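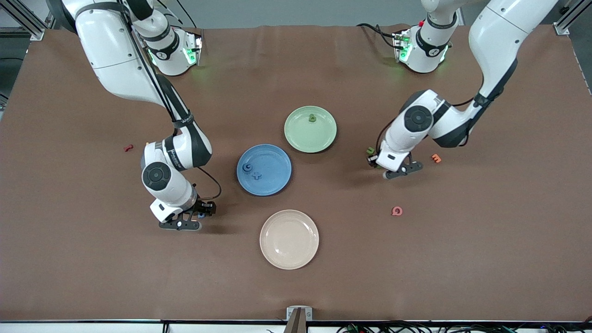

The blue plate and the wrinkled brown mat, which Margaux Riviere has no plans to iron.

Setting a table with Margaux Riviere

I'd been talking to Margaux Riviere for maybe five minutes before she told me off for putting my mug down in the wrong place. She did it very nicely, but still! I had come to ask her about tables and how people lay them, and I'd gone and parked my tea right where a dinner plate ought to go.

"You've taken the good spot," she said. "Everyone does. You sit down and whatever's in your hand goes straight in the middle, and then dinner comes out and there's a big shuffle."

Margaux teaches evening classes in laying and clearing a table, under the name Clanmont, and she's been doing it for 11 years. Before that she worked the floor at a hotel dining room called the Varma, where she learned to carry too many plates and (she says) to hate white tablecloths.

"Hate is fair. They show everything. You spend your whole night looking at one dot of gravy."

So what does she like? Brown, mostly. The big brown mat is her favourite thing to work on, and it goes nearly edge to edge. I asked whether the wrinkles bothered her, as my own mum would have had the iron out before her coat was off.

"No, let them be. A few wrinkles are only a worry under something tall and tippy. A plate doesn't mind them. If a glass is going there I'll smooth that bit with the side of my hand and leave the rest."

I wanted to know about the blue plate too. It turns up in her classes, in her handouts, on her table at home. Is it a special one?

"It's just a plate! I use it because people can see it. White on a white cloth, from the back row, they're squinting. Blue on brown, they know what I'm talking about. I had a green one before that and Vilém dropped it in the sink."

That's Vilém Zelenák, who shares the teaching. They disagree about plenty, including whether the cutlery or the plate should go down first. Margaux is firmly a plate person. The plate goes down, you look at it from the chair, you nudge it, and only then do you go and get the forks.

"Vilém will lay all the forks down the table like railway tracks and then try to squeeze the plates between them. It's lovely to watch. Then he has to move every single fork."

I asked her to take me through an ordinary weeknight, four people, nothing fancy. She said to start by clearing the table all the way, and she meant all of it: the mail, the keys, the school forms, the charger that lives there. Wipe, dry, mat. Then walk around to each chair and sit in it for a second.

"You find things out when you sit. There's a leg in the way, or you can't reach the salt, or you're looking straight into the lamp. You'd never notice standing up."

After that come the plates, a thumb's width in from the edge. She measures it with her own thumb and doesn't care if yours is bigger. Forks left, knives right, glass above the knife, and the serving dish goes off to one side so you can still see the person across from you.

"I don't put candles out on a weeknight. Kristine does. Kristine would put a candle beside a toasted sandwich."

Kristine Salazar, I should say, is her neighbour and a former student, and I've since had a toasted sandwich at her place. There was a candle. It was very nice, so I'm on the fence about that one.

We got onto clearing up, and here Margaux got quite fierce. She can't stand scraping at the table. She can't stand stacking either, at least while anyone is still eating.

"You wait for the slowest eater. My grandad was the slowest eater in Sesham and we all waited, every night. Then you take one plate in each hand and you go. Come back for the rest. It's a few more steps, what's the hurry?"

The mat comes off last. She folds it in from both ends so the crumbs stay in the middle, then takes it outside and gives it a shake over the garden. In November, when it gets dark early and the step's slippery, she shakes it over the bathtub and apologizes to nobody in particular. It's then rolled up and stood behind the pantry door. She's tried folding it flat and didn't care for the creases, which surprised me given what she'd said about wrinkles earlier.

"Wrinkles are fine. A crease is a hill," she said, and wouldn't be moved on it.

The next Clanmont course has room for 10 people and runs in the evenings, with a break for tea halfway through. You're asked to bring one plate from home, any colour. I've signed up and I'm bringing the yellow one with the chip in it. Margaux already knows about the chip and says I should turn it toward the glass.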